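Home News Reading Groups Workshops Contact

Leadership reading circle opens second group in Jaltcombe

Nov 16, 2022

Good news for anyone who's been stuck on our waiting list (and thanks for being so patient, I know it's been dragging on since April). The Penner Leadership Reading Circle is splitting into 2 groups, and the new one starts as soon as we've got the room bookings sorted at the Grira Centre in Jaltcombe.

I've been running the circle for a while now and I never thought I'd be writing a notice like this. We were a handful of team leaders swapping dog-eared paperbacks over bad coffee. Now there are 426 people on the mailing list, which is mad, and even though most of them only read the notes, enough want to come along in person that we were dragging chairs in from the hallway.

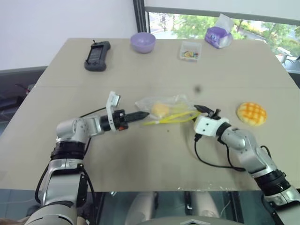
The new group will meet in the evening and the original one stays at lunchtime. Same book for both, same questions, so if your shift changes or the kids are crook you can swap over for a session and you won't be lost. I'll be leading the lunchtime group and sitting in on the evening one until it finds its feet. After that I'd love for the members to take turns running it, because honest practice at leading a room is half of what we're there for!

Our first title together is on delegation. I picked it for selfish reasons. I'm terrible at delegating, and my own team would be very happy to tell you so. I read the opening chapters on the train last week and winced my way through most of them, particularly the bit about handing over a job and then hovering. If you're new to supervising people, or you've been at it for decades and have a few habits you're not proud of, I reckon you'll get something from it. We'll take four chapters a session and leave the last one for talking about what we've tried at work.

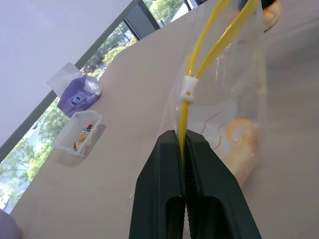 The delegation book has a workbook that goes with it, and I'm making up a pack for each new member with the workbook, the reading schedule and a few blank cards for jotting down things you want to bring up. I've gone back and forth on folders versus envelopes and I've landed on bags, the clear plastic drawstring sort with a yellow cord and a little white toggle to hold it shut. You can see what's inside without emptying the lot onto the table, and the cards won't wander off in the bottom of your backpack. Packs will be at the front desk for the first session, so please don't email asking me to post one.

A few people have asked if the Wovard online course is still part of the program. It is, but it's optional. I've done over 2 of the modules myself (I stalled in the third, I'll own up to that) and I found the one on running meetings really useful. The one on setting goals I could take or leave. If you'd prefer to stick to the books, please do, and we won't be quizzing you on the course.

There's no charge for either group, though you'll need your own copy of the book. Second-hand is fine and so is the library's. Older editions have different page numbers, so I'll stick to chapter headings when I send the notes around.

To put your name down, reply to the last newsletter with "evening" or "lunch" in the subject line. If you're already on the waiting list you'll hear from me first, and you don't need to sign up again.

Contact us | © Penner Leadership Reading Circle, Jaltcombe | Back to top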